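Flusine 2 review: a whole-body task planner that earns its place, with a weak contact model

By Edgardo Dalisay
July
7 min read

Flusine is a task and motion layer for humanoids and other mobile manipulators. It sits between a perception stack and the low-level controller, takes a task written as a short tree of skills, and produces joint targets for arms, hands and stance together. Version 2 is the first release that treats surface work (wiping, sanding, pressing labels) as a proper skill class. In version 1 these jobs had to be assembled from grasps and waypoints, and the result was slow and fragile.

I ran it for most of a month at our lab in Brernasmont, with Toàn Sầm on the controller side and Phyllis Fothergill handling perception. The test set was 330 runs of desk-level work, of which 210 were wiping tasks. The rest were pick and place, included mainly to see whether anything had regressed.

Installation

The installer is clean. It resolves its own dependencies, checks the kernel for real-time support and refuses to continue if clock drift between the robot and the workstation is too high. Robot description files import without edits if the joint naming is consistent. Ours was not, and the error messages named the offending joints, so the fix took one morning.

Calibration is less polished. The hand-eye routine wants 37 poses, and it does not save partial progress. If a pose fails on the last few, you start over. Toàn wrote a wrapper that caches the good ones. The vendor's issue tracker has an open request for the same thing.

Perception interface

Flusine does not do its own segmentation. It accepts masks, a depth image and an optional confidence map, and it builds a support-surface model from them. On matte desks the plane fit is stable. Clear film and gloss are harder. Reflections from plastic sheeting show up as holes in the depth image, and the default behavior is to mark every hole as an obstacle. The planner then routes the hand around areas that are perfectly reachable.

There is a setting called hole_policy that changes this. With the value "bridge", the surface model interpolates across gaps smaller than a given width. We settled on bridging plus a low confidence weight, and the phantom obstacles mostly went away. The setting is documented in one line of an appendix. It should be in the quick start.

Monitors cause a different problem. A dark, glossy screen returns poor depth, and a stand base gives an edge that the plane fit likes to absorb into the desk. Phyllis added a monitor class to the masks, padded it by a few centimeters and passed it in as a keep-out volume. After that the planner kept a sensible margin.

Wiping skill

The wipe skill takes a region, a tool (cloth, sponge, pad) and a target normal force. The planner covers the region with overlapping strokes and chooses a stance that keeps the arm away from its joint limits. Cloth is modeled as a compliant layer of fixed thickness under the fingertips.

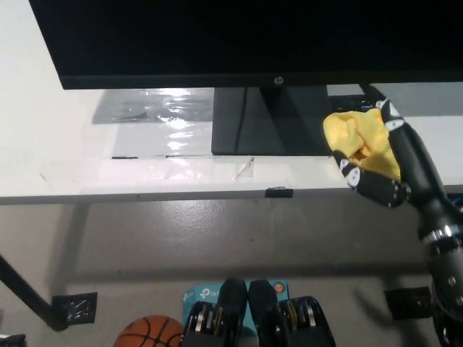

Yellow cloth held against the desk, just right of the monitor stand.

The stroke planner is the best part of the release. Near the foot of a monitor it shortens the strokes and turns them parallel to the obstacle edge, and it does this without hand-tuned waypoints. Replanning after a mask update is fast enough to happen between strokes. Of the 210 wiping runs, the planner found a valid coverage path on the first attempt in all but a few, and those were regions we had drawn badly.

The contact model is the weak part. A bunched cloth does not have a fixed thickness, and the force estimate drifts as the folds shift. On our hand the result was a light touch at one end of a stroke and a heavy one at the other. The force loop can correct for this if the wrist sensor rate is raised, but the default rate is too low and the gain schedule assumes a flat pad. Sang Khúc at Drekden, who has run the same skill on a fixed arm, reports the same drift at a smaller scale. A fixed base hides some of it.

Loose coverings on the work surface are also outside the model. The planner treats the desk as rigid. Where a plastic covering is taped at the edge, a stroke toward the tape and a stroke away from it should not be handled alike, and there is no way to express that in the region file. We ended up splitting regions and setting the stroke direction for each half.

Tooling

The timeline viewer is good. It shows the skill tree, contact state and commanded versus measured force on one axis, and it scrubs without lag. Logs are plain files that open in anything. Exporting a failed run as a regression test takes one command, and we used it daily.

The skill editor is slower. It redraws the whole tree on each change and loses undo history on save. Hòa Bạch gave up on it in the first week and wrote trees in a text editor, which the format supports well.

Compared with Phan

Phan remains the obvious alternative. It has a better contact model and real support for deformable tools, but its base and arm planning are separate, so reach near the back of a desk often fails until the robot is told to step. Flusine solved stance and reach together in the same cases. For fixed arms I would still pick Phan.

Verdict

Recommended for mobile platforms doing coverage work with flat pads, or with cloth if you are prepared to retune the force loop. Set hole_policy before the first run, raise the wrist sensor rate, and skip the skill editor. Version 2 licenses carry over from version 1, and existing trees loaded for us with one renamed field.

Contact the editors | Copyright, all rights reserved | Back to top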